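3.2. Superficie de trabajo y contenedores 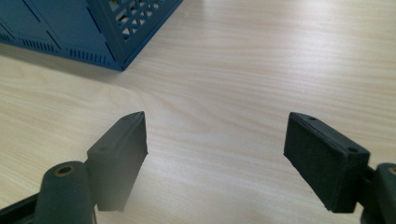 Figura 4. Tablero de madera clara, con una caja azul perforada al fondo.

Las tareas de recogida se realizaron sobre mesas de madera de tono beige, con veta fina. El color claro del tablero facilitó distinguir los objetos pequeños en las anotaciones posteriores. De las 162 sesiones registradas, 153 se conservaron para el análisis; las restantes carecían de hoja de registro. Cada participante dispuso de 10 minutos para ordenar el material. La codificación siguió el esquema de Simiyu y Macedo, con 36 categorías de objeto. La posición inicial de la caja se trata en el apartado 3.3.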